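Student club: gripper demos where the cup slips, how do we sort out the bad ones?

Posted in Clubs and Competitions, January 22, 2026

dillville_robotics

I help run the automation club at a small college and we are entering the Lulcombe challenge this year. The task is clearing a counter: pick up a cup or mug, set it upright in a tray, move on to the next one. The rules say we have to train on demonstrations we record ourselves, with hand-held grippers and no arm. We have 183 recordings so far and the target is 2,000 by the deadline.

My question is about the start of each recording. Some students begin with the grippers already over the counter. Others begin with them held low, pointing at the floor, and come up to the counter after the timer is running. Four seconds in, they can still look like this:
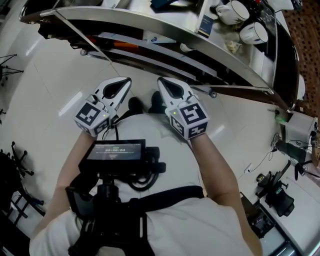
What I need help with

1. Should we trim those first seconds, or leave them in? Trimming by hand takes a long time and we have two people who know the software.

2. Paper cups versus mugs. The mugs are easy. The paper cups tip when the fingers close, and the student then has to nudge the cup back with the other gripper. Do we keep those or throw them out?

3. Is it a problem if more than one person is recording in the same room? The markers on the grippers all look alike to me.

monditlow

Trim it. Dead time is bad data.

Tarek Radwan

I would not trim by hand. We did the counter task last year and entered 2,368 recordings, and going through them one at a time would have taken the whole term. Write a short script that finds the first moment either gripper goes above a set height and cuts a second before that. It will get a few wrong. Look at the shortest and the longest results and leave the middle alone.

If your robot is going to start from a low position at the contest, keep the full approach in at least part of the set. Check the start pose in the rules. It changed in September and the old PDF is still up on the Esquivel site.

On paper cups, keep the recordings where the student recovers. Roughly a third of ours had a nudge or a second try in them and the trained policy was better for it. Throw out the ones where the cup ends up on the floor, or where somebody picks it up with their fingers. Have students close the grippers slowly and low on the cup. If it goes over on its side on the rim of the gripper, they should stop moving for a second before trying to fix it, so the correction is easy to find later.

As for several people in one room, it depends on whether the marker IDs are different. Print a list of which IDs belong to which pair and tape it to the wall. With the wide lens you pick up the whole room, and a second gripper or someone farther back with a marker cube can easily be in view:
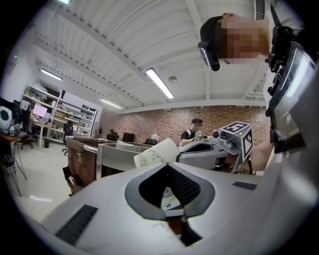 Esquivel says to leave six feet between pairs, and that worked for us only after we gave each pair its own IDs. Before that we lost 80 recordings to mixed-up tracking. If you can't reprint the cubes, take turns.

dillville_robotics

Thanks, very useful. I checked and two of our pairs do share IDs, so I will reprint one set before we record any more. I have the height script half done. One follow-up: did you set the cutoff height from the floor or from the counter top?

Tarek Radwan

From the counter top, four inches below the edge. Our counters were different heights so measuring from the floor didn't work.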